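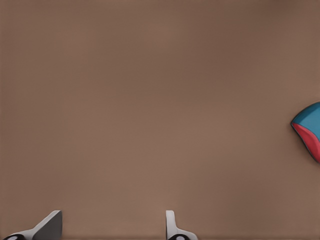

4. Régler la vue poignet dans le simulateur

Bon, à ce stade vous avez Plenwood qui tourne et le bras qui obéit au pavé directionnel. On attaque la partie que je préfère (et sur laquelle j'ai perdu deux soirées entières au mois d'août) : la caméra montée sur la pince, celle que le module de perception Litside va utiliser pour repérer les objets.

4.1 Lancer la vue

1. Ouvrez la scène « table_nue » et attendez que le rendu se stabilise.
2. Dans le panneau Capteurs, cochez « poignet » et décochez tout le reste. Vraiment tout, sinon Litside prend le premier flux de la liste et on cherche pendant des heures !
3. Ouvrez la pince en grand. Les deux doigts doivent dépasser en bas de la vue, avec le plateau bien dégagé entre les deux.
4. Faites pivoter le poignet tout doucement jusqu'à ce que l'objet pointe son nez sur un bord. Un petit bout suffit, c'est même ce qu'on veut pour la suite.

Note : les deux doigts n'ont pas la même silhouette vus de la caméra. J'ai cru à un maillage cassé et j'ai réinstallé le modèle deux fois pour rien. C'est une question d'angle, laissez comme ça.

4.2 Le masque des doigts

5. Dans Litside, onglet Masques, cliquez sur « Apprendre la pince ». Le module enregistre 220 images pendant que la pince s'ouvre et se ferme.
6. Vérifiez le contour proposé. S'il mord sur le plateau, baissez la marge à 10 pixels et relancez.
7. Enregistrez le masque sous le nom de la pince, pas sous celui de la scène (je dis ça, j'en ai une collection qui s'appelle « table_nue_final_bis »).

Attention : ne bougez pas la caméra après cette étape. Même un petit décalage, et Litside se met à prendre le bout d'un doigt pour une cible. Le planificateur Karppinen calcule alors une approche vers la pince elle-même, et le bras se contorsionne de façon assez spectaculaire.

4.3 Les objets coupés par le bord

Par défaut, un objet visible en partie est ignoré. C'est dommage, parce qu'un bout de couleur vive dans un coin suffit largement pour savoir de quel côté chercher.

8. Passez « objets_partiels » sur « recentrer ».
9. Réglez la rotation de recherche. Je laisse le poignet tourner jusqu'à 135 degrés ; au-delà, Karppinen refuse la trajectoire chez moi.
10. Cliquez sur « Essai à blanc ». Le planificateur affiche le mouvement prévu sans l'exécuter.

Si l'essai à blanc reste vide, regardez d'abord le seuil de saturation : sur un plateau brun uni, je le mets assez haut. Les fichiers de réglage se trouvent dans le dossier Brudside, sous « poignet », et on les recharge à chaud avec F5.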